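Notes on running a small documentary screening at home or in a rented room. They assume one projector, one laptop, a pair of powered speakers and an audience that has come to watch a film with a lot of talking in it, often in two or three languages.

## Screen and throw

Measure the room before choosing the screen size. The first row should sit no closer than one and a half times the picture width. For a screen 200 cm wide, that puts the first chairs 300 cm back. Subtitled films need more care than dubbed ones, as the lower fifth of the picture has to be visible over the heads in front.

Raise the bottom edge of the screen to at least 120 cm from the floor if the chairs are all on one level. If the ceiling doesn't allow it, stagger the rows by half a chair width.

Set keystone correction to zero and move the projector until the picture is square. Digital keystone throws away pixels, and the loss shows first in small white subtitles. A lens shift, if the projector has one, costs nothing in sharpness.

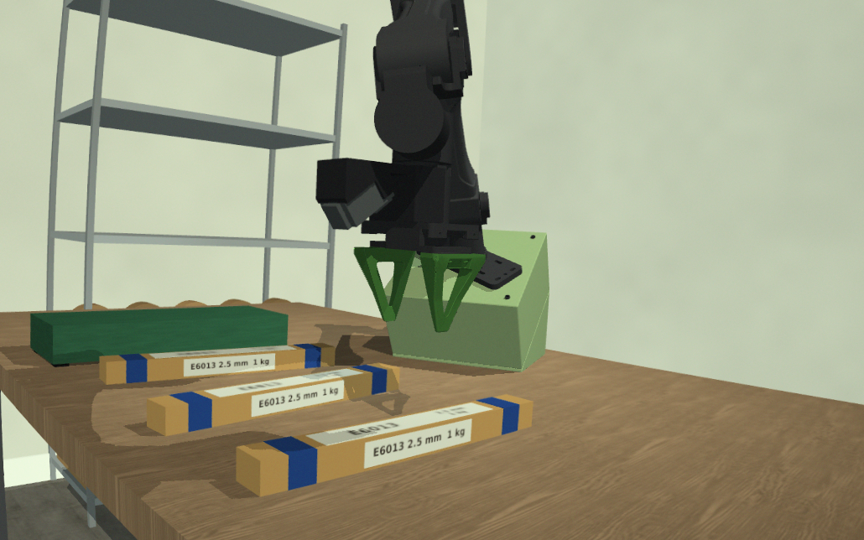 A bedsheet works as a screen only if it is stretched on all four sides. Blackout lining, sold by the yard at fabric stores, is better: it is smoother, it doesn't let light through from behind, and it can be stapled to a frame made from four lengths of planed pine. Iron it on the low setting before stapling. Start the staples at the middle of each side and work outward to the corners.

## Archive footage

Older material is usually 4:3 inside a 16:9 file. Leave the black bars alone. The zoom button on most projectors will fill the screen by cutting off the top and bottom, and with them the captions that name the speaker and the year.

Switch off the following in the projector menu:

- motion smoothing, under whatever name the maker gives it
- dynamic contrast
- noise reduction above the lowest step
- "vivid" or "store" picture modes

Dynamic contrast does the most harm. A dim courtroom recording followed by a bright present-day interview makes the lamp pump up and down, and people take it for a fault.

Black-and-white footage with a green or magenta cast points to a wrong color temperature. Choose 6500K, or "warm" if there are no numbers, and check with a plain gray image.

## Sound

Speech intelligibility matters more than volume. Put the speakers on either side of the screen with the tweeters at seated ear height, aimed at a point two-thirds of the way back. Keep them off hollow furniture. A folded towel under each cabinet removes most of the boom if there is no choice.

Roll off everything below 80 Hz for interview films. For old tape recordings, a cut of three decibels near 200 Hz takes away the muddy quality without thinning the voice.

Gudrun Isaksson ran sound for our showing of *The Clendlow Letters* and set the level from the quietest interview, then checked the loudest piece of music against it. The usual order is the other way around, and it leaves the quiet interviews too low.

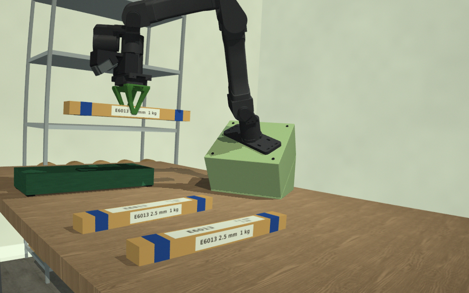 **Can the laptop's headphone jack feed the speakers directly?**

It can for a cable run of up to 10 feet. Set the laptop output to 80 percent and do the rest at the speakers. Over longer runs the unbalanced signal picks up hum, and a small USB audio interface with balanced outputs is the better route.

If hum is present on a short run, unplug the laptop's power supply. Should it stop, the cause is a ground loop, and an isolation transformer in the audio line will clear it. Don't lift the ground pin on any plug.

## Subtitles

Download the subtitle file separately even when the film has subtitles burned in for some scenes. Open it in a text editor and read the first and last entries against the film. If the first matches and the last is late, the file was made for a different frame rate and has to be converted; shifting it won't help.

Use a plain sans serif in light gray with a thin black outline. Pure white glares in night scenes. Save the file as UTF-8, or Polish, Czech and Hebrew names will come out as question marks.

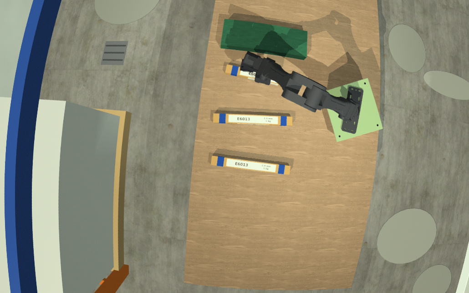 ### BEFORE THE DOORS OPEN

1. Restart the laptop and turn off updates, notifications, sleep and the screen saver.
2. Play the first five minutes, the middle and the end credits from the actual file.
3. Walk to the back row and read a subtitle aloud.
4. Tape down every cable that crosses a walkway, along its full length.
5. Set house lights so that the aisle is visible and the screen isn't lit.

Run the projector for 12 minutes before judging color. Let the fan stop by itself afterward, and pull the plug only then.

Copy the film to the internal drive. Streaming in a rented room depends on a network you haven't tested under load, and a home streaming license generally doesn't cover a public showing. Write to the distributor early. Treloar took 17 days to answer our last request, and Liv Wikström now sends them out as soon as the room is booked.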